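Visiting a Japanese summer festival with small children — what time to arrive?

Posted by Woseo

We are staying near a shrine town in August and the Bon dancing falls on our second night. I have two children, aged 5 and 11. The leaflet only says it begins at dusk. Can visitors join the dancing, and do we need to wear yukata?

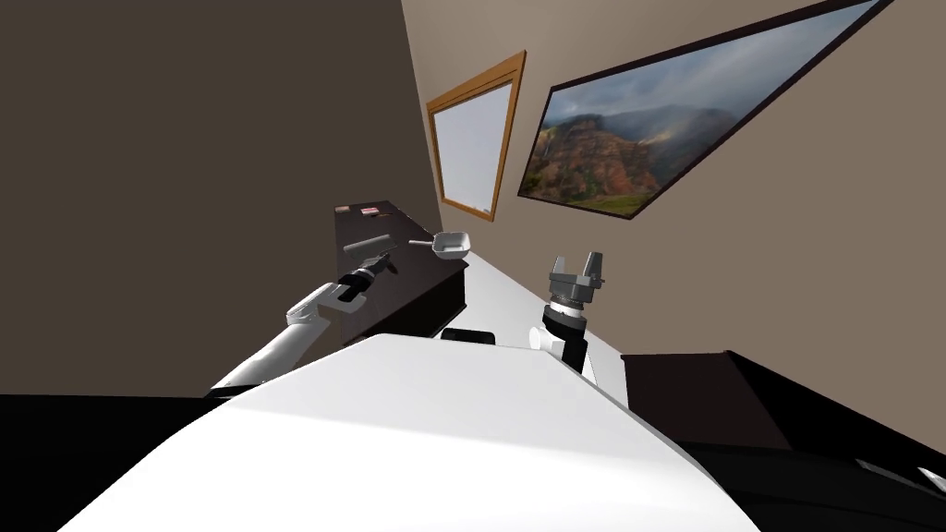

Sadao Takeda

Yes, anyone can join. Stand behind someone who knows the steps and copy their hands. Ordinary clothes are fine. Here is how I would plan the evening:

1. Arrive by 5 pm, before the food stalls get long queues. Bring coins.

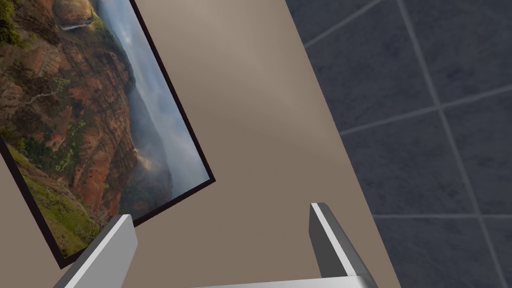
2. Eat first, then find a spot near the drum tower. The first few songs are slow and good for children.
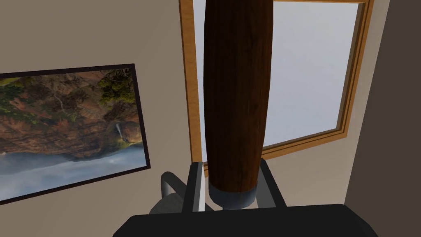 3. Leave 30 minutes before the end if you need the train. The platform fills up quickly.

Trukness

Agree with most of that. We went last year and it was great but very hot, so take water. Not sure about the yukata, my sister hired one and couldn't sit down in it.

Matsuda

It depends on the town. Some places float lanterns on the river afterwards, in memory of the dead, and that part is quieter.

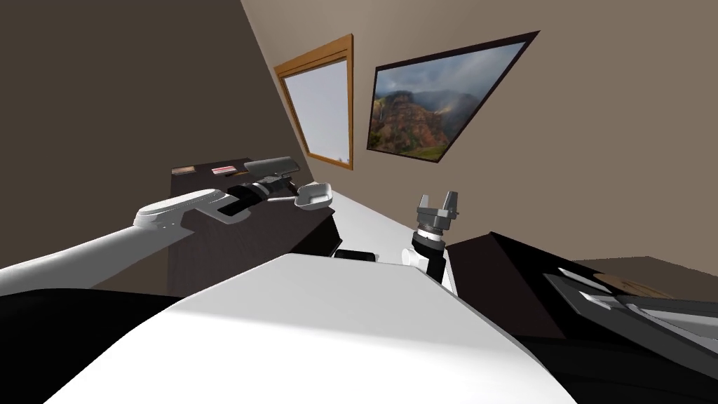
Keep the children close to you for it and ask before taking photos of families. If there is a charge for a lantern, you pay at the tent by the bridge — ours closed well before dark.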